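Lomano two-finger gripper, cloth handling set
Bench notes from our equipment pages

Status: on loan, not bought
Tried against: Mercado parallel gripper
Cell: twin arm, rail mounted
Write-up: Angus Rutherford and Joyce Nyaga

The Lomano set arrived in March with a leaflet that uses the word "effortless" four times. We have handled enough T-shirts to distrust that word. The set is sold as a pair of grippers, a pair of wrist cameras and a controller licence, and the claim is that you can bolt it to the arms you already own and be sorting laundry by teatime. Bolting it on was fine. The rest of this page is why we haven't sent them a purchase order.

Our standard job is dull on purpose. A garment has to be picked up, held out by two corners between the arms, and laid down. No folding. Most of our arguments over grippers can be settled at the holding stage, with both arms up and the cloth hanging between them. 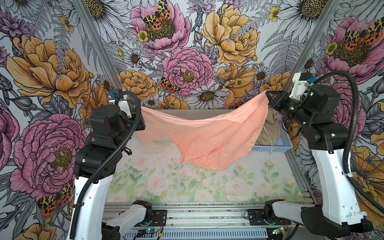 Grip and hold

Thin knits are where Lomano's claims sound most confident, and where we would like to see more evidence. The fingertips close squarely enough. What the leaflet calls "adaptive tension" seems to be the two arms agreeing on a distance and sticking to it, whatever the cloth would prefer. Set the distance too wide and a thin knit is under strain at both corners. Set it too narrow and you get a deep sag, and whatever is hanging lowest trails over the mat.

We logged 200 holds on each gripper. We aren't publishing a score, as Béla Szabó pointed out that the Mercado runs were done with older pads, and he is right to be annoyed about it. The comparison will be repeated with matching pads.

What we will say now is that the Lomano pads mark easily, and that replacements are sold only in packs of 100. That is a lot of pads for one cell.

Wrist cameras

The leaflet shows a tidy white table with one folded towel on it. Our mat has roses and planets on it, the walls are covered in big flowers and spotted moths, and crumbs of lint and dirt build up faster than anyone sweeps them. If the vision only works on a white table, we would like to know before paying for it.

Mounting is simple, with two screws and one cable. Focus is fixed, which is our main complaint. A garment close to the lens takes up a good part of the view, and the software has no sensible way of saying that it can't see past it. It simply reports a lower confidence and carries on. Latrice Tillman has asked Lomano twice for the near focus limit and has been sent the leaflet again. 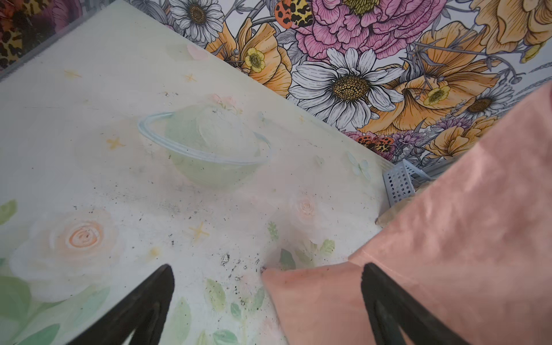 Skandemville Technical Institute | Department of Mechanical Handling | Soft Goods Team

The controller licence

The rated life of the finger drive is given as 2000 hours. We can't check that on a loan and neither can you. Ask what counts as an hour. When Zoltán Simon asked, he was told it meant hours of motion, then in a later email hours switched on, and those are very different numbers for a gripper that spends most of its day waiting.

The licence is tied to one controller. Moving it to our second cell at Plistthorpe needed a phone call and a new key. The quoted price for the full set is 3230, before tax and without spare pads, and the licence has to be renewed each year.

Gathered waistbands and drawstrings

Elastic is harder than flat cloth. A ruched band bunches between the fingers, and there may be several layers in there or just one. The gripper reports finger width and motor current, and neither tells you which. Loose cords are worse, as a thin cord can sit beside a fingertip without changing either reading. Lomano's "garment aware" mode is supposed to help. With the mode on and off we got logs that we couldn't tell apart when the labels were hidden. 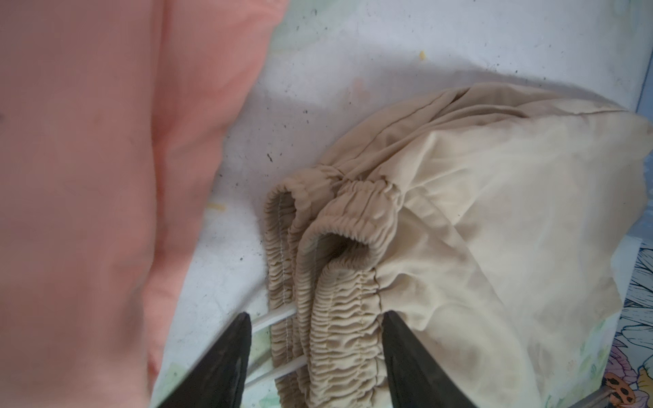
Can we borrow the Lomano set for our own cell?
Ask Joyce Nyaga, who keeps the loan sheet. The grippers and cameras can go out together, but the licence stays with our controller, so you would need a trial key from the supplier first. Bring your own pads.

Known problems
Left and right fingers are not interchangeable, although the part numbers suggest they are.
The cable clip supplied for the wrist works loose. We use our own.
Error 14 is not in the manual. Restarting the controller clears it.

Next on this page: Mercado results with new pads.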